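Budget Notes: Second Arm Cell at Kurnport

Posted Jun 24, 2018

Print this post | E-mail this post

The purchase request for the second cell goes in next month. Tool sorting is the reference task, so I priced everything against it.
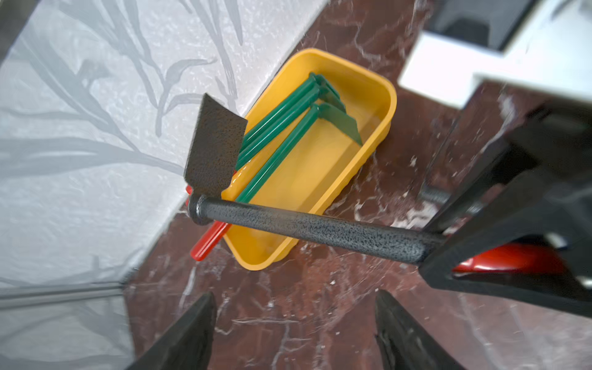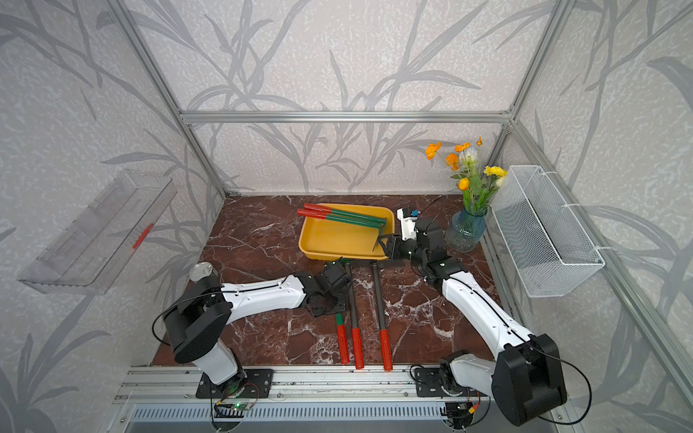
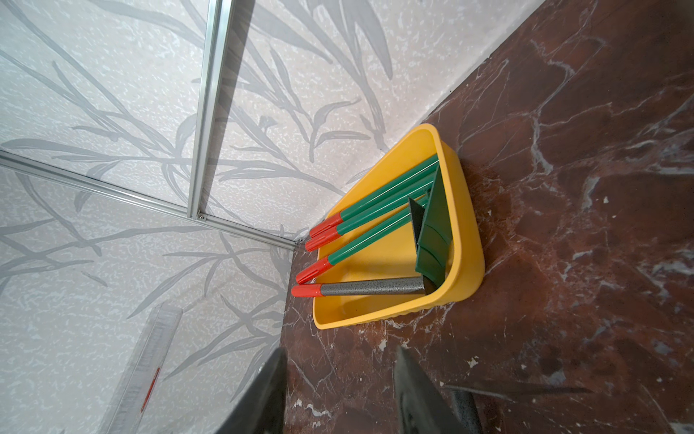
My first draft of the request covered the arms and little else. That was a mistake. The arms are quoted as a pair and the price is fixed, so the only lines I can plan are the small ones. Dela Dogbe went through our receipts and found $791 of parts that had no line at all. Aluminum rail was $215 of it, and the clear ruler leaning against the wall by the yellow tray would have been in there too if Sota had not brought it from home. Printed wall covering and cable ties now share a line. Gripper fingers get their own, at $98 a set, two sets per arm.

Task objects are harder. Plastic handles are cheap and I would buy three kits. The gray hoe with the speckled finish is a different case: it is metal, and I want finger wear logged separately for it before I commit to a quantity. Ayane Kaneko disagrees and would order spares now.

The quote from Zikport for the mounting plates came in at $214, without bolts. Oosthuizen has not answered. If they are still silent in July I will take the Zikport price and add bolts from stock.

Still open: shipping, and whether the tabletop counts as furniture or equipment. Accounting wants an answer on the second one first.

Recent posts
Cable lengths, measured again
Cilum controller: notes on the power supply
What we spend on gripper fingers

Contact | Copyright 2018 | Back to top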